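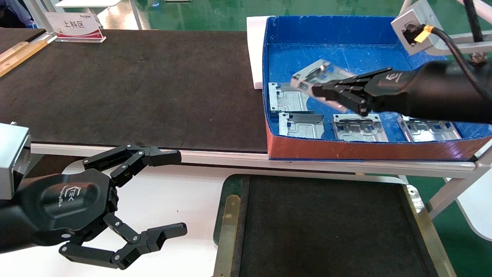 I've been sorting small parts for longer than I care to admit, first in my dad's garage and now in my own shed, and the best habit I ever picked up was giving every kind of bracket its own bin. Plastic is my favourite, in a good loud colour. Grey metal on a grey bench just disappears (ask me how many shelf brackets I've bought twice), but drop it into bright blue and you'll spot it from the doorway!

Lay flat stuff flat. Sheet-metal pieces with flanges and slots love to hook onto each other, and if you tip a whole box in at once you'll spend your Saturday arvo untangling them. I put in one layer, then a bit of cardboard, then the next.

Edges are the other thing. Punched holes can be sharp as anything, so gloves on — the thin rubbery ones, not the big leather jobs you can't feel through. My mate Dinesh Kurian runs a file around every new piece before it goes away, and I've started doing the same.

Label the spot as well as the bin. I've got a little stand-up sign on the bench that says IN, and whatever hasn't been sorted yet lives beside it. Old cloth over the benchtop saves scratches, and offcuts of foam are brilliant for wedging things upright.

Galvanised bits get a wipe with a dry rag before they go in. Mine sit under the window, 40 cm off the floor, well clear of the puddle that comes in every April.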